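Print this message | E-mail this message to a friend
Reading time: 3 min

Grippers list archive
Subject: Re: Neagu fingers vs. the stock Karetti set
From: Ikechukwu Garba
Date: Jul 13, 2026

Riku Arai wrote:

> We swapped the whole bench over to the Neagu fingers in March and have
> not looked back. Bottles, jars, tubes, all of it. Over 725 picks we
> dropped 2. The stock Karetti fingers were never close to that. I don't
> see why anyone would keep testing. Just buy the Neagus and spend the
> time on your controller.
>
> Riku

Riku, I'm glad it's working for you, but I'd like to know what those 725 picks were before I tell Hanna to sign for a second pair. You say bottles, jars and tubes. How many different bottles? Were they full? Did a person set each one down on the same mark on the bench? Two drops is a fine number if the objects were varied and a pretty dull one if it was the same three jars all week.

I ask because I got burned by the Roltilley sheet last year. They printed a success rate on the front page and you had to read to the back to learn it was one rigid cylinder on a rubber mat. I don't think you're doing that. I just can't tell from your post.

What I'm after is a comparison on ordinary plastic things, on an ordinary table, with both arms live. One arm holds, the other one waits its turn, and they have to stay out of each other's way. My worry with any parallel finger is the thin-walled bottle. Squeeze enough to lift it full and you may crush it when it's nearly empty. A firm bottle with a nozzle cap is a kinder test, and I suspect a lot of published numbers lean on that kind.
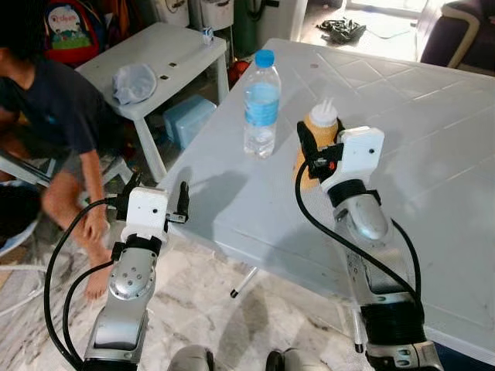 Right gripper holding the nozzle bottle, left one open, clear water bottle standing between them.

Look at where the fingers sit on the yellow-orange one. They're around the middle, which is where I'd want them for a lift and where I would not want them if the next step is to tip and pour. Nobody's spec sheet talks about that. Grip height matters to me more than peak force, and I can't find it in the Neagu manual, the Hokmont manual or anything Karetti has sent us.

The other thing is cable routing. Both arms have a long black loop hanging off the gripper. I've been told twice that this is "fine in practice." Maybe it is. I would still like somebody to run a full day with the wrist turning both ways and tell me what the connector looks like at the end. Latifa Bensaid did something like this on the old Hokmont wrist and stopped at 2,127 cycles, when the strain relief split. She had the decency to post the bad number along with the good ones.

So, Riku, what I'd need to be convinced:

- a list of the objects, with how full each one was
- the grip height you commanded, and whether you ever changed it
- the same objects run with the stock fingers, same force limit, same operator
- what you counted as a drop (if it slid but stayed in the fingers, did that pass?)

That last one bothers me most. In our own log Chiharu Murakami and I went back over a week of picks and found we'd been scoring slips differently. My sheet made the stock fingers look good and hers made them look terrible. Same arm, same week.

I'm not saying the Neagus are bad. The pads look well made and they went on without a fight. But they cost more than I'd pay for a hunch, and "never close to that" isn't a figure. If you have the raw log, send it in whatever shape it's in and I'll do the sorting.

One question for anybody else still reading: has someone tried the Neagu pads on the Karetti fingers, leaving the rest stock? If most of the gain is in the rubber, I'd rather find that out before Hanna's budget closes.

Ikechukwu

--
Reply to list | Reply to sender | Print | E-mail

This site uses cookies to remember your archive settings. By continuing to browse you accept their use. Accept | Learn more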